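Adosar household chores project: progress to the end of October

Dear Tyra,

A very good month at Osby! The arms have now done 1,448 attempts at the tidying and putting-away chores, and the jobs we called hopeless in spring are starting to look like ordinary work. Cups and folded cloths we would happily leave to them. Small mixed clutter is slower — an awkward shape can still take four tries — but it's the chore every household asks for, so Vidar has moved both arms on to it full time.

Spray bottle heads are the current favourite. They roll, they have thin necks, and no two sit the same way up. Hjørdis wants hex keys treated as a separate chore, as a thin bar flat on a table needs quite a different grip, and I agree with her.

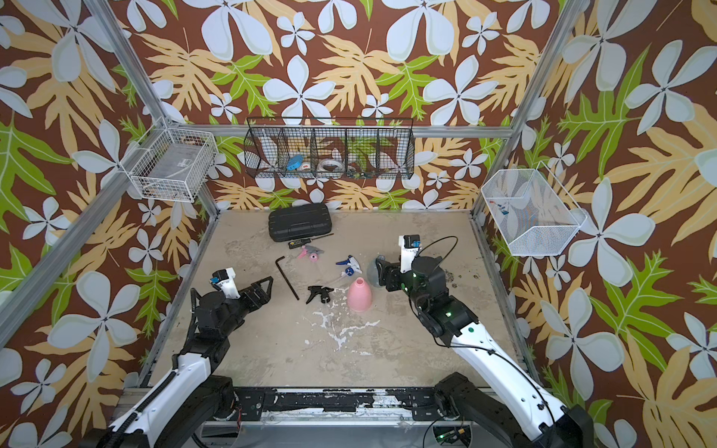

Page 3 of 6

Next on the list is sorting into wall baskets, first the back one with its compartments, then the two at the sides. Njål will run the same chores at Haugen, where the shop-floor people are keen to try them on their own benches. We're within budget, apart from spare fingers for the grippers.

Helge Strömberg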